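Section 3: Setting Up the Work Surface and the Bin Rack

By now you have the legs leveled and the crossbars tight (if not, flip back to Section 2, I'll wait). This is the part I like best, where a pile of parts starts to become a place you can work. I've set up a good many Pikgate stations, and I still do it in the same order every time: surface first, rack second, bins last.

Before you start

Clear yourself more floor than you think you need. The Lykkegaard rack goes together lying down, and it's longer than it looks in the carton. Have a damp cloth, the small hex key from bag C, and a roll of painter's tape within reach.

CAUTION: Don't stand the rack up alone. I did it once and I have the dent in the baseboard to prove it.

3.1 The work surface

1. Slide the mat in from the front until it meets the raised rail at the back. You'll feel it stop.

2. Check that the mat lies flat along its whole width. Press down with your palms, working from the middle out.

3. Run a hand along the top of the rail. Nothing should wobble. If it does, give the end support another quarter turn.

4. Wipe the mat with a damp cloth and let it dry before you put anything on it. No soap, please - it leaves a film that grabs every bit of fluff in the building.

5. Park your spare boxes and crates on the far side of the rail, and keep the working side free for whatever you're sorting. 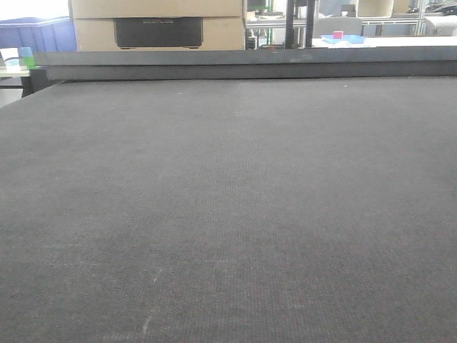
Fig. 3-1. Dark gray mat with the raised rail along the back. Boxes stay behind the rail.

Note: Scuffs and pale streaks on a mat are cosmetic. I get asked about this a lot, usually by someone who has just dragged a bin across a brand-new one and feels sick about it. You can't rub the scratches out and you don't need to. What you do want to keep an eye on is lint, so go over the surface with a lint roller at the end of the day.

Note: Drinks go on a separate table. A small side table behind the rail is plenty, and a spill there won't run into the mat.

3.2 The rack

1. Lay both uprights on the floor with the holes facing up.

2. Hook the lower shelf in first. The tabs only go one way, so if you're hitting it with a mallet, stop and turn it over.

3. Hook in the upper shelf. The front rail should end up lower than the back one, so the bins lean toward you a little.

4. Drop the roller strips into their slots. Spin each one with a finger. A roller that sticks now will stick forever, so swap it for a spare from bag D.

5. With a helper at the other end, tip the rack upright and walk it to where it's going to live.

6. Leave a gap of 22 inches between the rack and the edge of the work surface. Less than that and your elbows will hate you. More, and you'll be taking an extra step for every single item you put away.

CAUTION: Each shelf is rated for 67 pounds, spread out evenly. Bins full of paper or hardware get heavy fast. If you have to brace yourself to lift it, it goes on the lower level.

3.3 Filling the bins

Now the fun part! We use the plain blue plastic bins for nearly everything, and yes, they all look alike, and yes, you'll open the wrong one for the first week. Labels help (Section 5). So does sticking to a few habits from day one.

1. Sort on the mat before anything goes in a bin. Make piles. Make too many piles and merge them later, it's much easier than going the other way.

2. Put one kind of thing in each bin. If a bin only gets one item for now, let it. I've got bins that have held a single thing since August and I don't lose any sleep over it.

3. Strap long or flat pieces into a bundle before you lay them in. One strap around the middle does it. Pull it snug, then lay the bundle down flat so you can grab the whole lot in one go.

4. Put round or curved things in a bin of their own with some room to spare. They roll, and they'll wedge themselves under anything you put on top.

5. Keep the bins you're filling side by side and open, with the next ones lined up behind them.
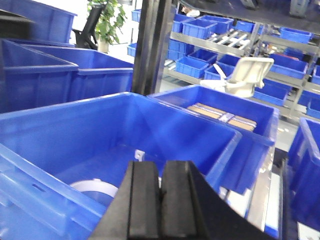

Words and set-up notes: Ea Bach
Station guide, Section 3

A word on those straps, as it's where most people go wrong. The Drirner straps in your kit are meant to be reused, so don't knot them. Thread the end through, pull, and fold the tail back under. If you knot one you'll end up cutting it, and I've watched a whole packet go that way in a morning.

Also, plants. If you have a potted plant near the bins, fine, lovely, I'm all for it. Water it with the nearby bins moved out of the way. Damp cardboard at the bottom of a bin has a smell I wouldn't wish on you.

3.4 Loading the rack

1. Start at the back of the upper level with the bins you need least.

2. Set the deep bins toward the middle and let them settle on the rollers. Don't shove.

3. Use wide, shallow bins at the front edge, where you can look straight down into them.

4. Small stuff that you reach for all day can ride in a flat tray laid across the top of a deep bin. Keep the tray light, and lift it off before you slide the bin out.

5. Step back and check that every front bin sits behind the rail. If a rim is poking over it, pull the bin out and set it down again.

Note: You can mix bin sizes on a level. They won't line up prettily, and taller ones will hide shorter ones, so write down what's behind what until you know it by heart.
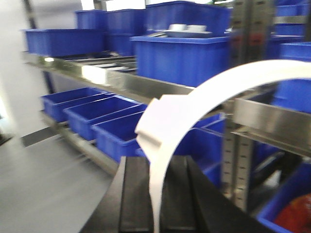 Guðlaug Snorradóttir wrote in to say that the tray in step 4 works better with a strip of rubber shelf liner underneath, cut a bit narrower than the tray. She had been losing hers every time she pulled a bin forward in a hurry, and the liner stopped it. She'd also like us to mention that two trays stacked on one bin is asking for trouble.

I tried the liner and I'm keeping it. Stetov sells a roll that's the right width, but whatever you have in the kitchen drawer will do.

3.5 Last checks

1. Push gently on one end of the rack. It should stay put.

2. Pull each front bin halfway out and let go. It should stay on the rollers without tipping.

3. Tighten the four bolts at the foot of the rack once more, now that there's weight on it.

4. Wipe the rails with a dry cloth. Stainless steel shows every fingerprint.

Recheck the bolts after your first month. Labels and the index card are in Section 5; if you bought the add-on lower shelf, do Section 4 first.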